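Durnano Folding Blanket and Bedspread Set
Home > Bedroom > Bedspreads and Blankets > Durnano

We started carrying Durnano bedding because Raquel Neves, who does most of our buying, wanted a bedspread she could also use as a folding table. She lives in a small apartment in Nastport with no room for an ironing board, and everything that comes out of the dryer gets folded on top of the bed. Plenty of you have written to tell us you do the same, so we went looking for a cover that could put up with being leaned on and smoothed over every day, and still look nice enough at bedtime.

The Durnano set is a soft, close-woven cotton bedspread with a matching blanket for colder nights. You can buy them together or one at a time. The bedspread is the piece to have if you fold on the bed, because the surface is flat, with no tufts or quilting to catch a button. The blanket is thicker and a bit fuzzier, and it's lovely with a lighter printed sheet laid over it — a nice way to brighten up a child's room without buying everything over again.

Colors this season run to the warm side. There is a pale shell, two pinks (one soft, one quite bold) and a deep red that Perihan Dağdelen on our phone desk has had on her own bed since April. People do ask whether the bold pink is too much. We think it depends on the walls, and against a pale wall it looks cheerful. It also makes dark laundry very easy to see, which is a help if you sort your blacks in the evening by lamplight.
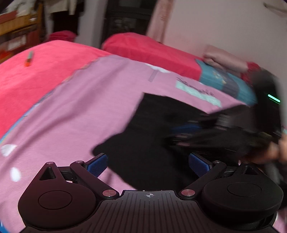

Can I use the bedspread and the blanket at the same time?
They're cut to layer, with the blanket underneath and the bedspread on top, and both have enough drop to reach past the side of a standard mattress. In summer most people put the blanket away and keep the bedspread out.

Folding knitwear on the bed

A word about knits, as they're what we get the most letters about. A sweater or a ribbed top wants a flat place and a little patience. Lay it face down, smooth it outward from the middle with the flat of your hand, bring each side in toward the center, and then fold up from the hem. If the piece has a wide ribbed band, let the band lie flat and try not to stretch it to make the edges meet. A slightly crooked fold does less harm than a pulled rib, and you can always square it up when it goes in the drawer.

Black knits show every speck of lint, wherever you fold them. Keep a lint brush on the nightstand and go over the top side once the folding is done. Wash the new bedspread by itself the first time, too, and again after that if you still see fluff in the dryer screen.
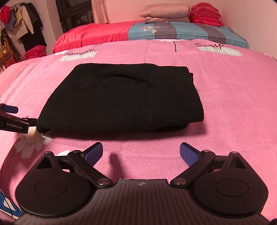 Will a new bedspread leave lint on dark clothes?
A cotton cover can shed a little when it's brand new, and one or two washes on its own will usually take care of it. Shake it out before it goes in the dryer and clean the screen afterward.

Care

Machine wash cool with similar colors. Leave out the bleach and go easy on the fabric softener, which tends to leave a film on cotton. Tumble dry low, or hang it over a rail if you have one. The deep red should be washed separately the first few times. Iron on the back if you like a crisp finish, though Recep Erdem in our warehouse, who has folded more than 3000 of these for shipping, says a good shake while the cotton is still warm does nearly as well.

Ordering

Item number for the bedspread is 246, and for the blanket 900. Please give the color when you order, and the bed size. Orders placed before noon are packed the same day. If the color isn't right for your room, send it back unwashed in its bag and we'll gladly swap it for another.

Goes well with: Rendus pillowcases, sold in packs of three, and the Erdem bed runner in pale pink.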